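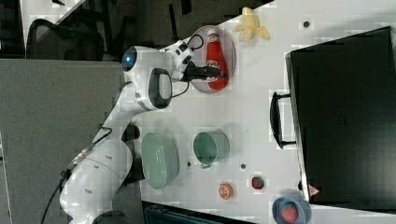 Small things for a small kitchen

I am writing this post in October, in the evening, when the light in our kitchen in Eltness is already poor and I have no good excuse to avoid sorting. We have nine drawers and one open shelf, and until this month I could not tell you what was in most of them.

I should explain first how it began. My sister's children come to us for the school break, and they play kitchen. They have the toy food: the orange slice, the strawberries in two sizes, the banana with its peel open in floppy strips. They don't like to play with toy food and toy dishes together. They want the toy food in our real dishes. So over time the green colander, the mug and the blue bowl moved from the shelf to the toy box, and the toy food moved into my drawers. Once I reached for a lemon and took out something made of plastic. After this I decided to make one list for all of it.

The colander

It is sage green, with small round holes, and I like it very much. I bought it in Brumov when we lived there, in a shop close to the bus station which sold mostly buckets. I use it for berries and for washing a handful of beans. For pasta I have a bigger one, ugly, from steel. The green one doesn't like to stand where I put it, and mostly I find it lying on its side, so now it gets a hook on the wall. I have measured for the hook two times and I still have not made the hole.

The mug

The mug is almost the same green as the colander, but I did not buy them together. I found it a year later and I was so happy about the color that I didn't look at the handle. The handle is small. I can put two fingers through it, my husband can put one. He drinks from another mug. I keep it anyway, and in the morning it is mine, and in the afternoon during the school break it is a soup pot.

The blue bowl

It is shallow, so for soup it is no good, but for fruit on the table it is right. One big strawberry fills it nicely, if it is the toy one. For real fruit I put in four apricots and then it is full.

The pinkish tray

This is my favorite from the whole list. It is oval, you can see through it, and it has a clear rim that goes up a little. My mother used one like it for cookies. I tried to use it for butter and it was too long, then for pens, and in the end I found out that a ketchup bottle lying down takes nearly all of its length. From then on it is the ketchup tray. When there is only a little left in the bottle I like to lay it down, so that I can get to the last part without hitting the bottom with my hand. If something comes out around the cap, it stays on the tray and I wash the tray and not the shelf. Maybe everybody does this already.

What I did with the drawers

I took everything out and put it on the table, by size. The things that I touch every day went back first, in the drawers next to the stove. The things I use three times in a year went to the lowest drawer, where I must bend. The rest I put in a carton in the hall, and if I don't open it until spring, I will give it away. In the carton there is already a garlic press, a second garlic press and a form for a cake in the shape of a fish.

The toy food got its own drawer, the lowest but one, so that the children can open it without asking. I wrote FOOD on it and then I had to write NOT REAL under this, for my husband.

For the dividers I looked at a set from a firm called Sodar, which a reader recommended me under the last post (thank you!). They are good, but my drawers are not deep enough for them, so I cut shoe boxes. The shoe boxes look like shoe boxes. I can live with it until I find something lower.

Still to do: the hook, the spices, and the drawer with the cables and candles, which I have opened and closed again. If you have a good way to keep lids together with their boxes, please write it in the comments. I have tried keeping them apart and keeping them together, and I was not satisfied with either.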